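Melis gripper build: the questions I keep getting

I've put these in the order they tend to turn up in my inbox. If yours isn't covered, drop me a line through the contact form, but do read the bit on printing first (please!).

What is Melis, in one breath?

A pair of hand-held grippers I've been building on evenings in our shared workshop, Skernari. You hold one in each hand and use them to do ordinary jobs, like opening a door or picking up a mug, and the recordings are meant to teach a small two-armed robot to do the same jobs later. Melis is the grippers. The robot is called Pratard and it's a separate build, with its own page and its own long list of problems.

Do I need a robot before I can start?

No, and I didn't have one either. I made the grippers first and had a couple of months of fun with them before Pratard could so much as lift its own elbow. You can learn loads about jaw shapes and rubber pads just by walking round a room grabbing things.

Why not just drive the robot arm by remote control?

I tried that. It's slow, my shoulders hated it and I couldn't feel what the jaws were doing. With a gripper in your hand you know straight away when something is slipping, and you correct for it without thinking. That little correction is the bit I want in the recording.

What does one weigh?

509 grams with everything bolted on, on the kitchen scales. The first version was a good deal heavier and I could manage one short session before I had to go and sit down. If you can shave more off, go for it, but leave the trigger bracket alone. I thinned mine and it snapped halfway through a jar lid.

Which version should I print?

Version 2. The old files are still up because people link to them, but the jaws on those don't close parallel and you'll spend your life filing them. Version 2 also has deeper recesses for the pads, so the pads stop peeling off at the corners.

What are the cubes for?

Tracking. Each side has its own black and white pattern, and software can work out from the pattern where the cube is and which way it's turned. Print them on matt paper or matt vinyl – gloss will catch the light and the software loses the plot. Glue the patterns down flat, too. A bubble under one edge is enough to make your gripper wobble about on screen while your hand is perfectly still.

I mixed up the left and right cubes. Does it matter?

Yes, but you can put it right afterwards. There's a setting in Ngui (my recording script) called swap_hands. I added it after doing exactly the same thing for a whole evening.

How many recordings do I need for one task?

I wish I had a proper answer. For the locker door I've got 283 good ones so far and Pratard gets the handle most of the time, then does something odd with its wrist. Friends who do this sort of thing tell me variety counts for more than the total. So I start from different spots, stand at different angles, and let other people have a go, as everybody grabs a handle in their own way.

Why a locker door, of all things?

It was there! It's also a surprisingly decent test. You need to find the handle, grip it, swing the door through an arc and let go without yanking it back towards you. A drawer only moves in a line and a mug goes wherever you like, but a hinged door is fussy about where your hand travels. If there's a key hanging in the lock, it will have a go at catching your sleeve as well.

Can I build this in a shared space, or will I annoy everyone?

You can, and I'd go further and say it's nicer than doing it at home. Skernari is one big open room with a concrete floor, and there's nearly always somebody to ask about a stripped thread. A few manners help. Keep your cables off the walkways where you can, say when you're recording, and ask before you use footage with other people in it. I blur faces as a matter of course now.

How do you hold them for a door?

Jaws round the lever, wrist straight, and let your whole arm do the swing. Keep the spare hand up and out of the way, ready for when the door starts to come back.
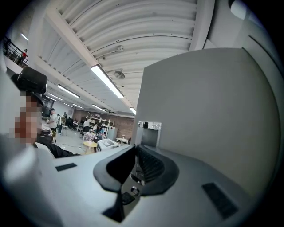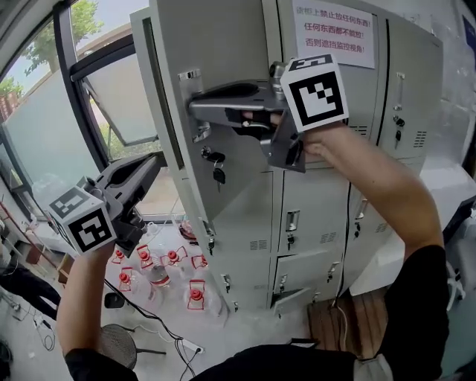 If your wrist aches after a few goes, your grip is too tight. The pads do most of the holding, so ease off until the handle just starts to slide, then add a touch more.

What if the jaws slip on shiny metal?

Wipe the pads with a damp cloth and let them dry. Mine pick up dust from the bench and go as slippery as soap. Failing that, try a softer rubber. I went through a few sorts before I settled, and the one I use is listed in the parts file.

My recording stops partway through. Help?

Nearly always the cable. Push it right in, tape it to the grip and leave a loop of slack by the wrist. If Ngui shows error 537, that's a full memory card, and I'm sorry about the number – I meant to write a proper message and never got round to it. Clear the card and start again. Whatever you'd recorded up to then should still be in the temp folder.

Can I buy a finished pair from you?

Not at the moment. I get asked this a lot and it's very flattering, but a pair takes me the best part of a fortnight of evenings and I'd be a terrible shop. The files are free, and anyone with a patient friend and access to a printer can get there.

When is the next update?

June, if the new trigger spring behaves. I'm also trying a slimmer thumb rest for smaller hands, and if you've got smaller hands and fancy testing it, get in touch through the same form.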